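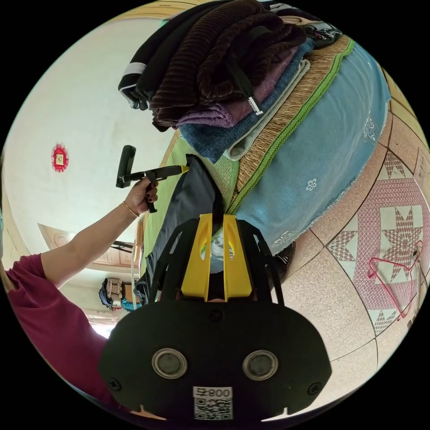
Flultov Swap Day Is Back, and It Has Outgrown the Library

If your closet is anything like mine (the door hasn't closed properly since spring), you'll be happy to hear that the Flultov clothing swap is on again this month, and it's moving. The library basement just couldn't hold us anymore. This year we're over at the old Zurkadell showroom on the corner by the bus loop, with the big front windows and, thank goodness, actual parking!

I stopped by on my lunch break to see how the setup was going and ended up staying until almost three. Yevdokiia Bilyk was up a stepladder hanging size signs, and she talked to me the whole time without once looking down. She has run the swap since it was a couple of card tables in her driveway. Last August they took in more than 1,000 pieces of clothing, and she expects to pass that easily with the extra floor space.

"People kept telling me they left because they couldn't reach the racks," she said. "So now there's room to turn around. Bring your stroller, bring your mother, I don't care."

The rules haven't changed much. You bring clean clothes in wearable shape, you get a ticket for each item, and each ticket gets you one item off the racks. You can drop things off ahead of time and keep your tickets for the day. The limit is 20 items a person, up from last year, and kids' clothes don't count toward it. Shoes are fine if the soles are good. No underwear, no pillows, and please, no more single socks. (I saw the sock box. It's a big box.)

One new thing I'm excited about is the mending table. Drerum, the little alteration shop next to the bakery, is sending people over with two machines and a whole lot of thread, and they'll take up a hem or sew on a button while you wait. It's free, but there's a jar out if you feel like chipping in. I've got a skirt with a zipper that quit on me at a wedding, and I'm told zippers are a "maybe," depending on the line. Fingers crossed.

Food will be next door, where the Hứa lunch counter is staying open late and doing iced coffee and sandwiches at the side window. Get the lemongrass chicken. I've had it twice this week already and I'm not sorry.

I did my own clear-out over the weekend so I'd stop talking about it and do it. My method is to get everything onto the bed so I can't go to sleep until it's dealt with. Dark stuff is the hardest for me, because every pair of pants looks like the pair I wear all the time, and I end up holding them up to the window one after another. The work pants took me most of an evening. I still own too many, but there are fewer than there were!

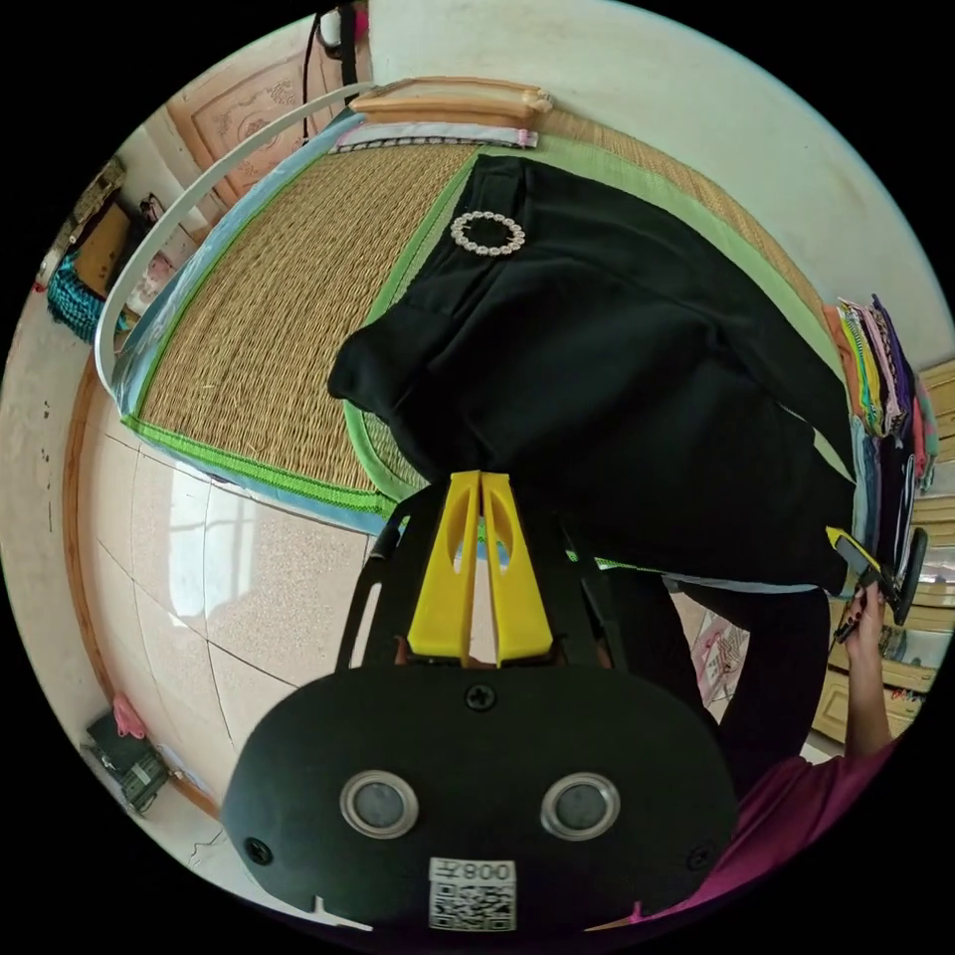
Black pants on the bed, ready for a decision.

Yevdokiia says pants are what they run short of every single year, by the way, and longer lengths most of all. Winter coats are welcome too, even in this heat. They go on their own rack at the back and usually disappear first.

As of this morning 59 people had signed up for early drop-off, and there are still slots left in the evenings. Doors open at 9 on swap morning and close when the racks look sad, which last time was a little after lunch. Anything left over gets boxed up for the thrift store in the next town. You can pick up a flyer with the drop-off times at the library desk, or knock on the showroom door if the lights are on. Bring your own bags, because they ran out of those by mid-morning last year and I walked home with three sweaters tied around my waist.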